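March 22, 2025

Screening notes, Sarnel edit room. Third cut of "Clostus", watched straight through with the sound up, no stopping.

I was told this cut fixes the middle. It doesn't, or it fixes a different middle from the one I complained about in September. The hook still works: a woman walks into a records office after closing, we take her for a thief, and she puts a file back. Fine. I've seen that trick before and so has anyone who goes to thrillers, but it's played quickly and the actress doesn't wink at us.

Then the trouble. We need to believe that Jin, who has spent 15 years keeping his head down, would throw it all over on the strength of one phone call. The new version adds a second phone call. I don't see how two calls are more convincing than one. If anything the second makes him look slow.

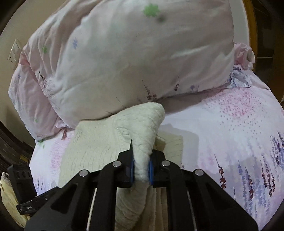
Timed the hospital section with the clock on the desk. It runs 4 minutes longer than the last cut and tells us nothing new except the name of the doctor, who never comes back. Somebody must love that doctor. I'd lose her speech and keep the shot of her closing the blind, if the blind matches. (Check. In cut two it was already shut in the wide.)

Music: temp track still all over reel three. Everyone swears they've stopped hearing it. I haven't. It swells every time someone opens a door, and there are a lot of doors. Before we decide the chase is "working" I want to see it dry, with footsteps and nothing else. My guess is that half the tension goes.

The chase itself. Better geography than before, I'll give it that. I knew which side of the canal we were on until the van turned up. After that I was lost, and I've read the script more times than I'd like. Two shots would cure it, both already in the bin, neither used — the high one from the bridge and the slow one past the lock gates. Asked why not and was told they're "soft". They are a bit soft. I'd still take soft over lost.

Test audience forms from Jirura: read the lot. The scores are up. I don't trust them. Same cinema, same free drinks, and the question about the ending was reworded between screenings, from "Did you understand the ending?" to "Did you enjoy the ending?" You can't lay those two numbers side by side and call it progress.
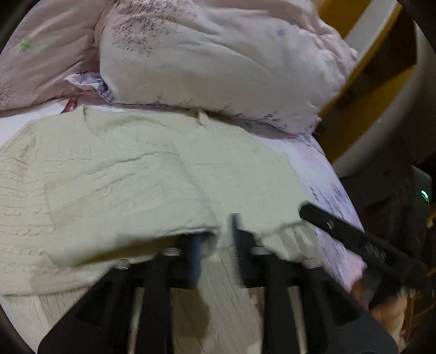
Hae-won Woo: I reworded it, and I'd do it again. People ticked "no" to understanding and then explained the ending perfectly well in the box underneath. The old question made them feel they were being marked. Agree we can't compare the scores. Don't agree they're worthless. And leave the doctor alone, please, she's the only person in that hour who talks like a human being.

Noted. Went back to the forms after reading that and she's right about the boxes, at least on the ones where I could make out the handwriting. Still think we should run the old wording once more with this cut, to have something to hold the new scores against.

The doctor stays until the next pass. I'm not persuaded, but I'll try trimming the front of the speech and see if anybody misses it.

To do:
Chase with no music, start to finish.
Bridge shot and lock gates in, even if only for us to look at.
Take out second phone call. Then take out the first and see what Jin looks like just deciding.
Blind: wide against close.
Ask for the old form.

Running order of reels four and five not touched. Notes on the last scene to follow, when I've seen it without the caption that gives it away.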